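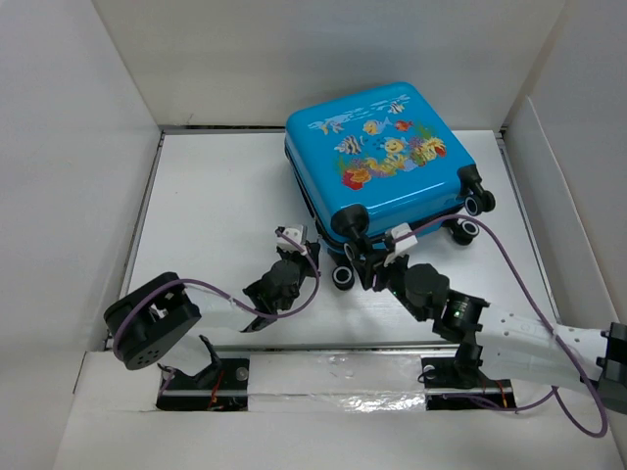 Figure 3. Bimanual setup with a hard-shell suitcase on the work surface.

4.2 Contact Rules for Luggage Tasks

The Poltow protocol sets out which parts of an object an arm may touch, and in what order. For rigid cases, the permitted areas are corners, wheel housings and closures. Printed panels are excluded. Operators at the Drirno site applied these rules to all 2,774 episodes reviewed in this section.

Closures are treated separately. A zipper may be worked only when the fingertips are at the slider or its pull – contact with the teeth alone is logged as a fault. Episodes with more than 5 faults were removed before scoring. 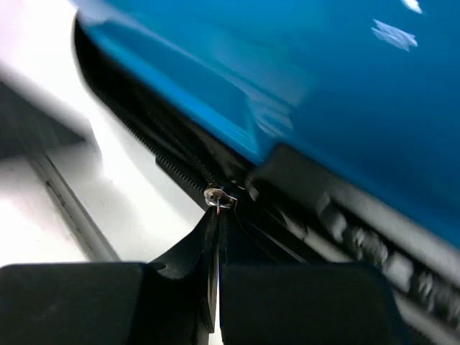 Ottilie Gasser objected, in written comments dated 26th July, that a fault limit per episode favors short tasks and should be replaced by a limit per 1,000 contacts. The present version keeps the episode limit. Both values are reported in the appendix, so that sites using the Gruber checklist can compare results.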